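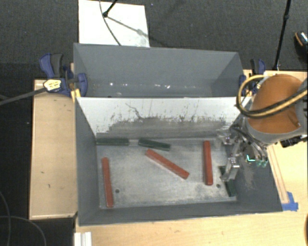

Jaqueline Zamudio asked me whether her job was in this dataset, and if so, which column. Fair question! I told her I'd answer it in the readme, so the readme got longer than planned.

Trundgate bar picking, floor notes and logs

I keep this set for the Trundgate shop. It covers the bar picking cell, meaning one robot arm, one gray bin with a divider down its length, and the red and green bars that the arm is supposed to take out of it. The other half is what the people working next to it wrote down, and if you only have time for one half, read that one.

What's in the folder

runs.csv has one row per run: start time, who was on shift (initials only), which bars were loaded, how the run ended, and whether a person had to step in.
stops.csv has the stops, with a reason typed in by whoever cleared them. Spelling is as typed. "grbbd 2" means it grabbed two.
notes/ has 39 shift notes, plain text. Some are one line long. One is mostly about the coffee machine and I left it in.
talks/ has 6 write-ups of conversations with people on the floor. They all read their own before it went in, and two of them changed things, which was the point of asking.

There is a folder called kanex_old too. That's from the earlier controller, the timestamps drift, please don't merge it with the rest (I did once and lost a Friday to it).

How the work changed

Before the cell, people sorted bars by hand at the bench, and you could talk while you did it. Now one person loads the bin, starts the run, and stays close enough to clear a stop. Less reaching, which everybody likes. Rutilio Becerra's shoulder note is in talks/ and he's happy for people to quote it. But the loading person is also the waiting person, and waiting for a machine turns out to be tiring in its own way. Several notes say so, usually near the end of a shift.

The bars that give trouble are mostly the ones lying up against the divider or a side wall, where the fingers have less room. Melahat Tuncer got into the habit of shaking the bin before a run to move them off the edges. I asked her to stop for the logged runs and she did, though she thinks I'm wrong and that her way is how the job really gets done. So there's a "shaken" column now, yes or no. Blank means no one wrote it down.

Back to Jaqueline's question. Her job is in "step_in", and that column is a bad picture of it. It says yes when she touched the cell. It says nothing about the times she heard something off and walked over, then walked back. If you use step_in to argue a shift needs fewer people, you are using it wrong and I'll be grumpy about it.

Known problems

Run 91 has no end time. Power went out.
Shift initials MM could be Macario Maldonado or the temp we had in June. Treat as unknown.
Night shift wrote far fewer notes than days, so don't compare the two by note count.
Stop reasons got more detailed after Nouhaila Cherkaoui put a cheat sheet by the keyboard. More words, same stops.

Using it

Fine for teaching and for your own shop's planning. Ask me first if you want to publish anything out of talks/. Fixes go to me or to Nouhaila, whoever you catch first.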